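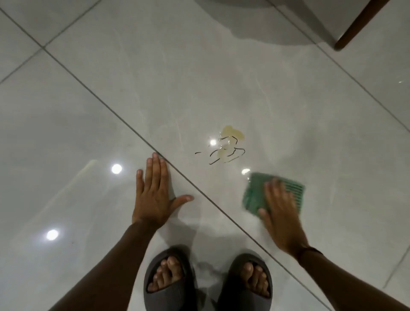

Floor spills, month two

The household tasks group at Pemton has moved on from tabletops to floors, and since several people have asked what that involves, this item covers how the demonstrations are being collected, what we changed after March, and what we need from anyone who has signed up for a recording slot.

The goal is a mobile arm that can clean up a small spill on a hard floor with a cloth. Small means a spill that one cloth can handle. We are teaching it by demonstration in two ways. In the first, a person wears a head camera and does the job by hand, at home or in one of the practice rooms. In the second, an operator sits at the Trundley station and drives the arm remotely through the same task. The hand recordings are quick to make and show a lot of different floors. The remote recordings are slow, but they come with joint positions and gripper force, which the hand recordings can't give us.

So far we have 200 usable hand recordings and 80 usable remote ones. The target for the remote set is 120, and at the present rate we should get there before the group moves to the larger room.

Why floors are harder

On a table, the arm could keep its base still and wipe in front of itself. On a floor it has to reach down and forward at the same time, and the cloth wants to bunch up under the gripper. People solve this without thinking. They crouch, put one hand down flat to hold their weight, and wipe with the other. The arm has no second hand to lean on, so part of what the model learns from the hand recordings has to be thrown away. We keep the wiping hand and the path of the cloth, and mask the bracing hand during training. Ilango Rajan wrote the masking step and is the person to ask about it.

Polished tile has given us the most trouble. Ceiling lights show up on it as bright spots, and the first version of the spill detector marked those spots as liquid. In one early remote session the arm went to a reflection, wiped it carefully, and returned to its rest position with the actual spill untouched. The detector now compares views as the camera moves, because a reflection shifts across the floor and a puddle doesn't. It still makes mistakes when the demonstrator holds their head very still. A small amount of head movement before the first wipe is helpful.

Pale liquids on pale floors are the second problem. The contrast is low and the thin parts at the edge tend to be missed. Dark bits in the liquid, such as threads or hair, cause a different error: the model finds the bits and treats them as the whole spill. Please keep including spills like these. We have enough plain water on dark vinyl.

Changes to the hand recordings

We have stopped asking people to wipe in straight rows. It looked tidy in the plots, but the arm copied it even when the spill was the size of a coin, and spent most of its time on clean floor. Wipe the way you normally would. If you usually start at the outside and work in, do that. If you fold the cloth over and go again, do that too, and try to keep the fold in view of the camera.

Keep both hands in view from the moment the cloth touches the floor until you lift it for the last time. The usual way to lose a recording is for the head to come up halfway through, often when someone speaks to the demonstrator. We can trim the start and the end, but we can't repair a gap in the middle.

Wear what you normally wear around the house. Shoes, slides and bare feet are all fine, and so are bracelets and watches. The arm will be working near people's feet one day and the model should see them. The same goes for chair and table legs. Don't clear the furniture away before you start.

Use a cloth that differs in color from the floor. Beyond that, any household cloth will do, ribbed or smooth. Paper towels are a separate task and should go in a separate folder.

Changes at the remote station

The old hand controller had a delay that operators learned to work around by pausing before each contact. Those pauses ended up in the data, and the arm learned to pause as well. The controller has been replaced and the 4 sessions with the longest pauses have been removed from the training set. If you recorded one of these, you have had a message from Ilango and can book a repeat.

Operators should now set the downward force limit before the first episode. Too little force and the cloth slides over the liquid and spreads it. Too much and the gripper drags and the base tips forward. The setting for tile is on the card at the station. The setting for wood is not settled yet, so please leave the wood panel alone until it is.

At the end of each episode, mark it as clean, partly clean or failed. Failed episodes are kept. They are used for training the part of the system that decides whether another wipe is needed, and we are short of them, so there is no need to delete a bad attempt and start over.

What comes next

Prarnton will run the next version of the model on its own arm, which is shorter than ours and has a wider gripper. We expect the results to be worse at first. The comparison should tell us how much of the wiping skill carries over and how much was tied to our hardware.

Remote slots are open on Tuesday mornings, with a short practice run first for anyone new to the controller. Head cameras for hand recordings can be picked up from the Pai desk and kept overnight. Return them charged, with the card left in.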